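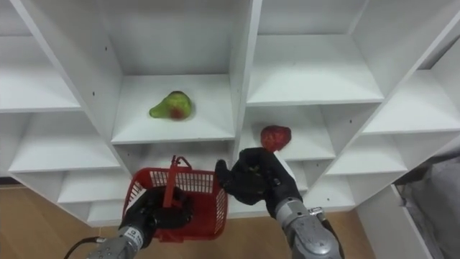
December, 4:15 pm. Play shop shelves, second look.

Lertchai wants the fruit kept one piece to a cubby, all the way across. I'm not convinced. A pear by itself on a white board looks lost, and the strawberry looks worse. Kids will dump the lot in the red basket in one go and then what do we have? White boxes.

The Zwahlen sheet says the boards wipe clean with a damp cloth. We'll see. I rubbed crayon on a scrap of the same board, left it 2 hours, and it still shows pink if you tilt it. Trying dish soap tomorrow.

Strawberry sits too near the front for my taste. One bump and it's under the radiator. Mawuli says a thin lip on each shelf would fix it. Maybe, but a lip also catches crumbs, and small fingers have to get over it. Cut 3 test strips anyway, lowest one first.

Basket handle stays up on its own, fine. Don't trust it with the heavy fruit set yet.

Gestavus quote for a second unit came in at 1,982. Too much for boxes. Ask Zatthorpe before anyone signs.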